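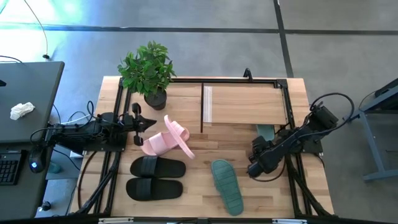 Fig. 5. Both arms over the butcher block, slides out for sorting.

Step 3: First pairing run

1. Lay the slides out any old way. I like a messy start (one sole-up is great practice!).

2. Open both grippers and bring them in low, left arm first.

3. Load my Yook pairing routine and run it at half speed.

Note: I do the black pair first, then the odd colors.

Caution: check the cable loops before you speed up! Mine snagged on a joint in January and I spent a whole evening re-tying them.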